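Questions people ask me about the bear alarm

I put the bear alarm up behind our place in Fenville two summers ago and wrote a short post about it. I've been answering the same emails ever since, so I finally put the answers on one page. If yours isn't covered, write to me, but please be patient in August, when the plums come in and so do the bears.

What is it, in plain words?

It's a camera on a pole, a small computer in a weatherproof box, a speaker and a very bright light. The camera watches the gap between the orchard and the chicken run. When the software decides it is looking at a black bear, the light goes on, the speaker makes a racket and my phone buzzes. If it decides it's looking at a deer, a dog or my neighbor, it does nothing at all (well, that's the idea!).

Did you write the software yourself?

Oh, I wish. The detection part is a program called Zokard that you train on your own pictures. My friend Réjean Zacharias set up the first version over a weekend, and I've been poking at it since. I teach piano. If I can keep it running, you probably can too, as long as you don't mind reading a few error messages and muttering at them.

How many pictures did you need to train it?

We started with 400 from my old trail camera, and the results were pretty awful. It thought the compost bin was a bear. It thought the compost bin was a bear every single night for a week, and my family stopped speaking to me. Once we got to 1000, with plenty of rainy nights and foggy mornings mixed in, it calmed down a lot. Add lots of pictures with no animal in them! I skipped those at first and it was the biggest mistake I made.

Does it work?

Mostly, I think. Last season it went off 68 times. I went through every clip over the winter with a pot of tea, and most of them were bears, with a handful of raccoons sitting close to the camera and one large black dog from up the road. In nearly all the bear clips the animal turned and left. Whether it left because of my speaker or because it had already eaten, I can't tell you, and I'd be suspicious of anyone who says they can.

Won't the bears get used to it?

Yes, if you let them. A young male last year worked out that the noise never did anything to him, and by the third visit he just sat there and listened. So now the sound changes every time. I have a folder with a barking dog, a chainsaw, pots banging, a talk show, and Carter Petrenko from the hardware store yelling "Hey! Get out of it!" into my phone. Carter's is the best one by a mile. I also move the light to a different post every couple of weeks.

Where did you put the camera?

Higher than I wanted to. At chest height, a curious bear will lick it, chew it or rub its backside on it, and I have clips of all three. Mine is now up out of reach on a smooth metal pole, tilted down, with the wire running through conduit. Test the angle before you fix anything for good. I use garden stakes and tape to mock things up, then walk back and forth pretending to be a bear while somebody watches the screen indoors.

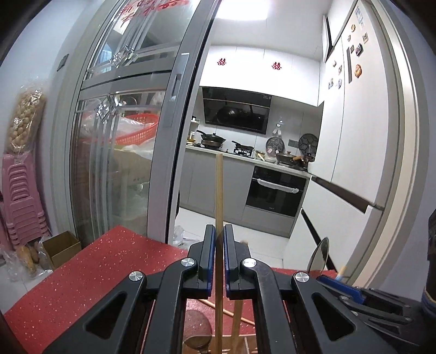 One stick upright, one lying on the red table.

If you're on a slope like me, aim across the hill. Aiming down it gave me a lovely view of the valley and very small bears.

Can I use it in place of an electric fence?

Please don't. My hens are behind an electric fence and they're staying there. The alarm is an extra, and the fence is what I'd keep if I could only have one of them. Same goes for beehives, feed bins and anything else that smells like supper. Pick your fruit when it's ripe, bring the bird feeder in, and lock up the trash. A bear who never finds anything worth eating at your place is going to be a lot easier to convince.

What happens when the power or internet goes out?

The internet doesn't matter much. All the deciding is done in the box on the pole, so the light and sound still work and I just don't get the message on my phone. Power is another story. I have a Soylu battery pack that carries it for up to 2 nights, less when it's cold. After that I'm back to clapping and shouting from the porch.

Do the neighbors mind?

The nearest house is a good walk away and they say they hardly hear it. I did go over and ask first, with a jar of jam. Out on the Dadville side the lots are much closer together, and a friend there runs hers with the light only after ten at night. Check your local noise rules, and keep the camera pointed at your own ground.

Is it bad for the bears?

I asked our wildlife officer the same thing before I switched it on. Her answer was that a startled bear in the woods is doing better than a relaxed bear in a chicken coop. Do turn the volume down if you know there's a mother with small cubs nearby, and never stand between the speaker and the way out.

Can you send me your trained model?

I'm happy to, but it has learned my yard, my trees and my compost bin. You'd still need pictures from your own place. Send me an email telling me which camera you have, and I'll reply with the files and my settings. It sometimes takes me a week or so, and longer around recital time.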